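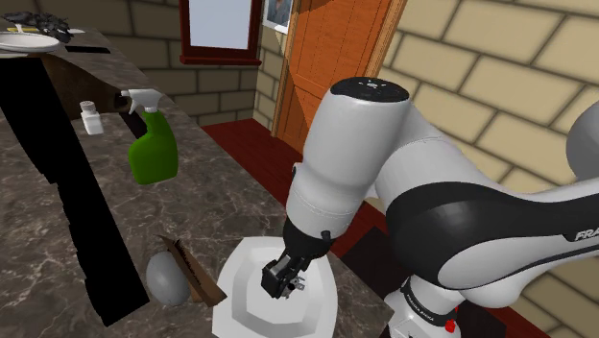 How many demonstrations does the learner need before its results stop improving?
On the Tivetti sink task, gains levelled off at 479 simulated episodes.

Data set

Of these, 94 were held back for testing. Another 49 were discarded — mostly for joint-limit faults — and are not included in the total. Episodes were logged with the Onel recorder at 27 steps per second. Object positions were drawn afresh at each reset.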